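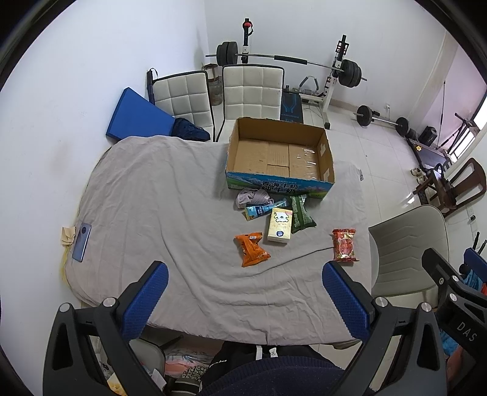
Photo : Sohail Rajput / Kedthorpe

Visite du poste de démonstration manuelle, Daltwood
Compte rendu, mercredi 16 octobre 2019

La visite portait sur la collecte de démonstrations à la pince tenue en main, que Kedthorpe pratique à Daltwood depuis septembre. Le bras n'intervient pas à ce stade. L'opérateur exécute la tâche lui-même avec les pinces, la trajectoire est enregistrée, puis transposée sur le robot par le logiciel maison, Dvorak.

Tâche du jour : rangement d'objets souples dans un carton ouvert. Le carton est une caisse de lait peu profonde, découpée sans soin sur le bord supérieur, avec prairie et montagnes imprimées en façade et l'inscription 青海牛奶. Devant, sur la nappe gris clair, un tissu froissé, un tube bleu, un paquet de mouchoirs jaune pâle et plusieurs sachets de grignotage, dont un orange et un rouge placés plus près de l'opérateur. La nappe n'est pas tendue. Les plis sont conservés volontairement, car un modèle appris sur surface lisse échoue dès qu'un sachet repose sur une bosse.

Les pinces sont gris foncé et noir, bras ajourés de triangles, patins bleus texturés. Deux sont visibles, la seconde en partie seulement, au bord droit. La consigne est de ne pas compenser avec le poignet ce que le robot ne saura pas faire : approche lente, fermeture complète, montée verticale, dépose au-dessus du carton et non contre la paroi.

Ordre de difficulté selon Sohail Rajput, responsable des essais :
- tube : prise par le milieu, pose peu de problèmes ;
- sachets : saisie par le bord serti, sinon le contenu se déplace et le sachet pivote ;
- mouchoirs : l'emballage se déforme, effort de serrage à limiter ;
- tissu : le pire cas, aucune prise n'est répétable.

Le jeu de données comptait 454 démonstrations au moment de la visite, dont 38 écartées à la relecture. Motifs de rejet : perte de suivi lorsque les pinces se croisent, objet poussé hors du champ, prise reprise en cours de mouvement. Ce dernier motif m'a paru discutable, une reprise étant aussi une information. Réponse de M. Rajput : les reprises seront annotées à part dans la prochaine version, format non arrêté.

Comparaison avec la téléopération. Kedthorpe dispose aussi d'un pupitre maître-esclave, Skisemska, que nous avons essayé l'après-midi. Le retour d'effort est correct, mais la latence oblige à marquer un arrêt avant chaque fermeture. Sur les sachets, j'ai dû m'y reprendre à deux fois. En contrepartie, les données sont directement dans l'espace articulaire du robot et ne demandent aucune transposition. À la pince manuelle, une partie des trajectoires sort des limites du bras et doit être filtrée.

Points restés sans réponse : étalonnage de l'ouverture des pinces entre deux opérateurs, usure des patins, comportement sous éclairage direct. Le taux de réussite en rejeu sur le bras ne nous a pas été communiqué.

Prochaine visite à fixer, avec essai en rejeu si le bras est disponible.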